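Reusable Cups in the Student Common Room
Project report, Group 7
Bernice Yakubu, Callum Chisholm, Seidu Sulemana
Supervisor: Kobina Boateng

1. Background

The common room at Lultari Hall used 142 disposable cups in the first week of March. The group was asked to propose a replacement that students could wash and store themselves. Glass was ruled out at the first meeting under the hall's breakage rules.

2. Choice of cup

Plastic tumblers were selected. They are wider at the top than at the bottom, so they stack when dry and take up little shelf space. Three colours were adopted, green, blue and pink, with one colour assigned to each floor.
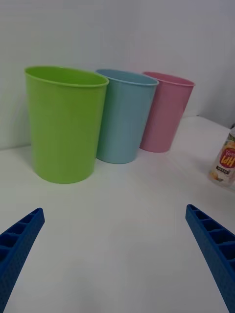
Cups were issued at the start of the trial and returned to the shelf by the sink after use. Each floor kept a tally sheet, which Seidu Sulemana collected every evening.

3. Results

Use of disposable cups fell to 70 in the first week of the trial. Two tumblers were not returned, both from the second floor. Several students reported that the blue cups were hard to tell from those already kept in the kitchen.

4. Recommendations

The group recommends that the tumblers be retained and that each be marked with a floor number. A drying rack should be purchased before the next intake.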